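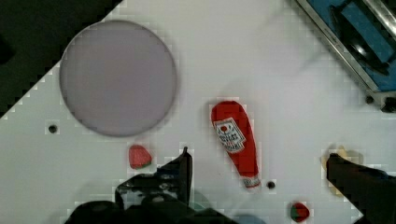
*Sauce and strawberries, with a plate standing by.*

I've been a bit obsessed with play food lately. It started in June, when I went looking for a birthday present and came home with a whole bag of pretend groceries (most of them for me, let's be fair). A red sauce bottle, a strawberry or 2, a plain lavender-grey plate - put them on a white table and you've got lunch.

The soft stuff is my favourite. Wooden sets look gorgeous on a shelf, but a squishy strawberry is lovely in the hand and doesn't wake the whole house when it hits the floorboards at six in the morning. Colour matters too! I like a good loud red against a quiet plate.

Dishes are where I'd spend the money. Kids will cook anything, but they want somewhere to put it, and a tray with little holes around the rim can be a colander, a bread basket or a bed for a tired ketchup bottle. Add a black pot and a green slotted spatula and you're running a restaurant.

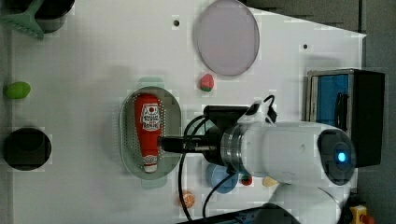 ## Where to shop

Baudry has the best fruit and veg, sold loose, so you can grab 3 pieces and see how they go. Pedareck is the place for plates in those soft purples and blues. Tarnon does a huge mixed tub - 70 pieces, and yes, I've stepped on most of them. If you're anywhere near the Skondden market, go early and dig through the second-hand boxes. I found a whole tea set in there last time, minus one saucer, and I'm still hunting for a match.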